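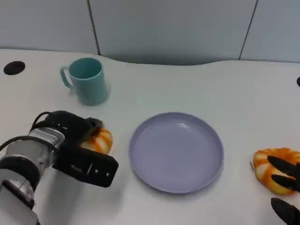 Striped pumpkin and shallow plate on a white tabletop.

Storing Seasonal Table Decorations

Residents of Arrieta House are asked to clear seasonal items from shared dining rooms by 30th March. Dust each piece with a dry cloth before packing. Wrap painted items in plain tissue; newsprint can mark pale surfaces. Place heavier pieces at the bottom of the box and label two sides. Boxes should not exceed 39 pounds. Shelf space in Room 9 may be reserved through Ratih Lumbantobing, Household Services.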